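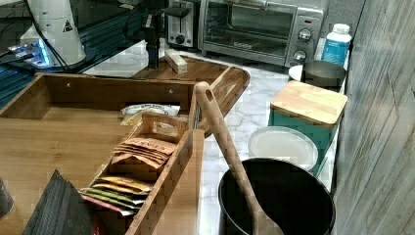 Living With a Kitchen Arm: Tips From a Crowded Counter

Posted by Timothée Poulain, Apr 28, 2018
Filed under: Kitchen, Gadgets, Things I Have to Dust

Readers of this page know my position on countertop appliances. Everything that plugs in claims it will save time, and then it wants a parking space next to the toaster. So I took the Andomen kit with a certain amount of suspicion and a tape measure.

Andomen is a robot arm for the kitchen counter, sold by Bekico for $1,056, delivery included, table not included, patience definitely not included. You get the arm, the gripper, the power supply, a camera stand, a hub and a bag of cables that could tie down a small boat. The software is called Tronera and comes as a separate download. I've had mine for two months and it has one job, which is putting tea and drink sachets back in their box. Yes, I could do that myself. I didn't, though, for years, and the drawer is there to prove it.

What follows is part review and part damage control, for anyone who has one of these or is hovering over the order button.

Clearing a space

The manual asks for "a clean, uncluttered work area." I would like to see the kitchen of the person who wrote this. My counter holds a toaster oven, a toaster, canisters, bowls, a plastic bottle and a spoon that lives wherever it was last put down. The arm copes with that as long as the clutter stays in the same spot. What it can't stand is clutter that moves. If the canister was on the right when you set things up, keep it on the right.

A few habits that helped:

Put a strip of masking tape on the counter at each corner of anything the arm works near. It's ugly and it peels off in a minute.
Keep tall handles pointing away from the arm. A wooden spoon leaning in a pot sticks out much farther than you think, and the arm will find the end of it.
Don't stand the base where steam comes up. Bekico says so in small print on the very last page, after the recycling symbols.
Leave the toaster oven off while the arm is working. I have no horror story to offer. I just don't want one.
Wipe the counter under the base before you mount it. Crumbs make it rock.

Use a tray

If you only take one thing from this page, take the tray. A big wooden one with raised sides is ideal. Whatever the arm fumbles stays inside it, so you aren't on your knees looking for a packet of chamomile behind the trash can. The sides also give you an edge to line things up against when you put it all back.

I tried a baking sheet first. It was slippery and it sounded like a car accident every time something got dropped. Wood is quieter. If your tray slides, put a damp dishcloth under it, or a square of that rubbery drawer liner everybody owns and nobody remembers buying.

Pick a box it can get into

The box matters more than the arm, and it's the cheapest part of the whole business. I went through several. Lids are hopeless. Deep boxes are nearly as bad, as the gripper goes in after a sachet and comes out with nothing, looking dignified about it. A long, narrow organizer with an open top works well. A cutout handle at the end is nice for you and makes no difference to the machine.

Fill it about as full as you would a card file. Too loose and the sachets slump over each other, and the gripper picks up a fan of them. Too tight and it can't get a fingertip in. I keep each kind of sachet together with its own color, partly for Tronera and partly so I can see what we're out of.

Foil-lined packets are harder than paper ones. They throw the light back at the camera and they won't hold a shape. Crumpled packets are the worst of all. Flatten them under a cookbook overnight or drink them first.

Lighting

Set it up under the light you plan to use it in. I did all my teaching in morning sun, was very pleased with myself, and then switched on the ceiling light after dinner and watched it reach with great confidence for a shadow. The under-cabinet light is the one to use. If your counter is shiny, angle the camera stand a little until the bright spot slides off the work area.

Also, clean the lens. Kitchens are greasy places. A soft cloth meant for eyeglasses is fine, and please keep it out of the dishcloth drawer or it will become a dishcloth.

Teaching it

You teach Andomen by guiding it through the job while Tronera watches. The box says five demonstrations. I'd call that optimistic. Five got me an arm that could pick up a sachet and then carry it, slowly, to a place of its own choosing. More practice helped, and so did being boring. Do the same motion the same way every time. The first day I was showing off, with little flourishes, and it learned the flourishes.

Start with the sachets lying flat and well apart. Move on to overlapping ones when it can manage those. Save your sessions as you go, under names you'll recognize later. I have one called "good" and one called "good new" and I couldn't tell you which is which.

My sister-in-law, Su, had it behaving in an afternoon. She says I hurry. I've decided to leave that out of the star rating.

Cables

The cables are the part I'd complain about to Bekico if they ever picked up the phone. Both power and data come out near the base, right where you'd like to put a cup of coffee. Run them along the back and hold them with the sort of clip made for lamp cords. Leave slack at the arm end, more than looks tidy. Mine yanked its own plug out in the first week and sat there with a look of innocence.

Keep the hub up off the counter if there's any chance of a spill. A folded mat is enough for drips. For anything bigger than a drip you need a shelf.

Cleaning

Unplug it first. A barely damp cloth for the arm, a dry one for the gripper, a soft toothbrush for the joints if you bake a lot. Flour gets everywhere. No spray cleaners on any of it. The ribbed fingertips pick up sugar and cocoa dust and go slick, and a slick gripper drops things, so if yours has turned clumsy try cleaning it before you reteach it. I spent an entire evening reteaching mine over what was a smear of honey.

What it's good at, and what it isn't

It's good at small, light, dry things that stay where they're put. Sachets, spice packets, wrapped crackers, clothespins if you're bored. It's patient in a way I am not.

It's poor at anything soft or wet, and anything that rolls. Grapes were a low point. It is also slow. If you're standing there wanting tea, get the tea yourself.

As for noise, it hums a bit and clicks when it stops. The dog left the room the first time and has since come back.

Should you buy it?

For the price you could have a very good stand mixer and money left for flour. If what you want is a tidy tea box, buy the box. If you like fiddling, and you have a corner of counter you can give up without a family argument, Andomen is decent fun and sturdier than I expected. Bekico is promising an update to Tronera in September that's supposed to help with overlapping packets, and I'll add a note to this page once I've tried it.

Mine is staying for now. I did have to move the bread.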